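Chapter 6
Gathering Examples

Contents of this chapter
6.1 What counts as an example
6.2 Working in simulation
6.3 Planning a collection
6.4 Recording and labelling
6.5 Checking what has been gathered
Exercises

Before you begin
Readers should be familiar with the material on joints and grippers in Chapter 3 and with the account of supervised learning in Chapter 5. The practical work requires the Pirisero course files. Those who have not yet installed them should follow the instructions in Appendix B.

Introduction

Chapter 5 treated the set of examples as something already in hand. A file was opened, a model was fitted to its contents, and the result was tested on a part of the file that had been held back. The present chapter is concerned with how such a file comes into being.

For many learning tasks the examples exist before the project begins. Letters have been written, photographs have been taken and sales have been entered in a ledger, and the work consists largely of finding and sorting them. A system that is to move an arm is in a different position. Records of an arm picking up a particular part from a particular table seldom exist until a group decides to make them, and each one takes time. The way in which they are made will limit what can be learnt from them.

Students often regard this stage as a delay before the real work starts. The Mindmont course, from which much of this chapter is drawn, gives it 8 of its teaching hours, the same as it gives to model fitting. Experience in the teaching laboratory has been that weak results in later exercises can usually be traced to decisions taken here.

6.1 What counts as an example

In this book, an example is a complete record of one attempt at a stated task. The term "episode" is also in common use and will be treated as having the same meaning. An episode has a beginning, at which the arm and the parts are in known positions, and an end, at which the attempt has succeeded, failed or been stopped.

Between these two points the record holds a series of steps. Each step contains at least the following:

the time at which it was taken
the position of every joint
the opening of the gripper
one or more camera views
the command that was sent to the arm

The last item is the one most often left out by beginners. A record of where the arm went is useful, but the learning system has to produce commands, and it can copy only what it has been shown. Where the command and the resulting position differ, both should be kept.

A single step is sometimes called an example in other texts. The difference matters when the size of a collection is reported. A collection of 375 episodes may contain a very large number of steps, yet the steps within one episode resemble one another closely and do not offer the same variety as steps taken from separate attempts. Sizes in this book are always given in episodes.

6.2 Working in simulation

The collections used in this chapter are made in a simulated room. The arm stands on a table with a few small parts within its reach, and the task is to bring the gripper down to the parts and take hold of the one that has been named. The same task is used from here to the end of Chapter 9, so that changes in the results can be put down to changes in the examples.

Simulation has clear advantages for a first course. The starting position can be set exactly and repeated at will. A dropped part costs nothing. The position of each object is known to the program, and labels that would otherwise have to be entered by hand can be written automatically. A class may also run several rooms at once, subject to the computers available.

The drawbacks are equally clear. Contact between a finger and a part is worked out by approximation, and a grasp that holds in simulation may slip on a workshop bench. Light falls more evenly than it does in most buildings. Surfaces have only such marks as the designer has given them. A system trained wholly on simulated views may come to rely on details that are absent elsewhere, a subject to which we return in Chapter 10.

Camera placement deserves attention even at this early point. A view from one side may show the tips of the fingers well but lose a small part behind a larger one. A raised view takes in more of the room and gives less space to the parts themselves. The choice must be made before collection starts and should not be altered halfway through unless the change is entered in the record.

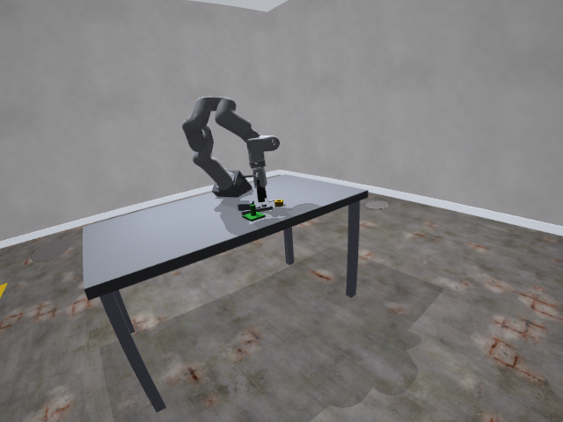
Figure 6.1 A simulated arm reaching down to small parts on a table.
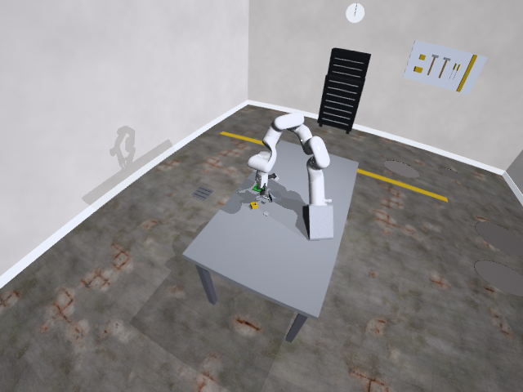 Should failed attempts be kept in the collection?

They should be kept, provided that each one is clearly marked as a failure. A system that learns by copying must not be given them as models to follow, but they are valuable for training a separate check that judges whether a grasp is likely to hold, and they show which starting positions are difficult. Deleting them at the time of recording removes information that cannot be recovered later.

6.3 Planning a collection

A plan should be written before the first episode is recorded. It need not be long. The plan used with the Pirisero files fills one page and sets out the task in a single sentence, the conditions that will be held fixed, the conditions that will be varied, the number of episodes and the rule for deciding whether an attempt has succeeded.

The conditions to be varied call for the most thought. If the parts always begin in the same places, the system may learn a fixed path and pay no attention to the camera at all. Such a system can score very well in a careless test. The usual remedy is to move and turn the parts between episodes, using positions drawn at random from within a marked area of the table. Varying everything at once is also unwise, as a small collection will then contain too few cases of any one kind.

Two collections are compared in the exercises. The first, known as the Posen set, holds 800 episodes in which the parts start from a short list of fixed layouts. The second, the Khurana set, holds 375 episodes with the starting positions drawn at random. Readers are asked to predict, before running any program, which will give the better result on layouts that appear in neither – and to write down their reasons. The predictions will be needed again in Section 6.5.

The question of how many episodes are enough has no general answer. A sound practice is to collect in batches, fit the model after each batch and plot the score against the size of the collection. When further batches bring little improvement, the group should consider whether the examples lack variety before it collects more of the same. The course sets an upper limit of 1,000 episodes for any single exercise, chosen to suit the storage on a shared teaching computer.

The rule for success must be one that two people would apply in the same way. "The part is held firmly" is not adequate. "The part is clear of the table and remains between the fingers until the end of the episode" can be tested, either by a person watching the recording or by the program itself.

Terms introduced so far
Episode: a complete record of one attempt at a task.
Step: the readings and the command stored for one moment within an episode.
Layout: the starting positions of all the parts on the table.
Batch: a group of episodes collected under the same plan before the model is fitted again.

Exercise 6.1
Write a one-page plan for a collection in which the arm must pick up the named part and set it down in a different place on the table. State which conditions you will vary and give the rule for success. Exchange plans with another student, and each carry out the first batch using the other's plan alone, without asking for explanation. Note every point at which a decision had to be made that the plan did not cover.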